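Plondville Shared Offices – Fire and General Safety Walkthrough
Building: Triltonton House, ground floor
Period covered: August
Form 549, comments version

This checklist records the condition of the ground floor at the time of the walkthrough. Items are marked OK, ACTION or N/A. Comments are required for every ACTION item and optional for the rest. Tenants should read the comments before signing the acknowledgment sheet at the front desk.

## 1. Exits and routes

- [x] **1.1 Main exit opens fully from the inside.** OK.
- [x] **1.2 Rear exit opens fully from the inside.** OK. Door closer is slow in the last few inches but latches.
- [ ] **1.3 Corridors clear of stored items.** ACTION. Flattened cartons outside the Dulunier suite. Tenant to remove by the end of the month.
- [x] **1.4 Exit signs lit.** OK.

## 2. Furniture and work surfaces

- [x] **2.1 Desks stable and level.** OK.
- [x] **2.2 Edges free of splinters and sharp damage.** OK.
- [ ] **2.3 Surfaces cleaned.** ACTION. Scuffs and smudges on white tops. Mild soap only – the solvent wipes issued in the spring are withdrawn.
- [x] **2.4 Load limits posted on storage shelving.** OK. Limit remains 400 pounds per bay. 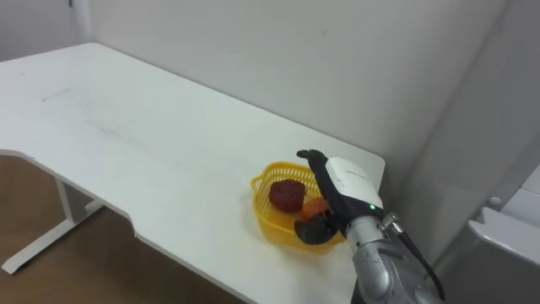 *Item 2.3. White desktop with surface marks.*

Item 2.3 carries over from the previous walkthrough. Marks that do not come off with soap are to be reported as wear and will not be charged to the tenant.

## 3. Electrical

- [x] **3.1 Panel door closed and labeled.** OK. Circuit list updated by Nyamweya Electric.
- [ ] **3.2 No extension cords in permanent use.** ACTION. Two found in the mail room. Replace with a wall outlet or remove.
- [x] **3.3 Outlet covers intact.** OK.
- [x] **3.4 Space heaters.** N/A. Not permitted in this building.

## 4. Kitchen appliances and shared areas

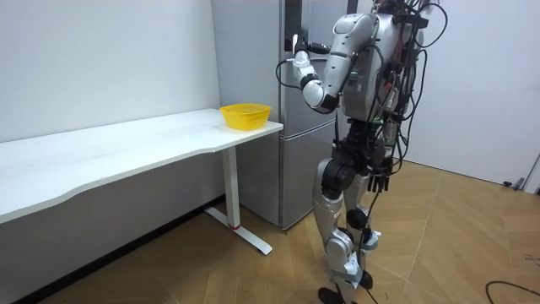

*Reading time: 2 minutes*

- [x] **4.1 Refrigerator door seals clean and undamaged.** OK.
- [ ] **4.2 Food labeled and dated.** ACTION. Unlabeled food will be discarded at 5 p.m. on the last working day of the month.
- [x] **4.3 Floor free of spills.** OK.
- [ ] **4.4 Microwave interior clean.** ACTION. Second notice.
- [x] **4.5 First aid kit stocked.** OK. Burn dressings replaced.

## 5. Fire equipment

- [x] **5.1 Extinguishers mounted, sealed and in date.** OK.
- [x] **5.2 Pull stations unobstructed.** OK.
- [ ] **5.3 Evacuation plan posted.** ACTION. The copy by the rear exit shows the old partition layout – reprint requested.

## Follow-up

Open items are 1.3, 2.3, 3.2, 4.2, 4.4 and 5.3. Tenants responsible for an open item will receive a written notice. Disputes must be sent to the Plondville office in writing and should quote the item number.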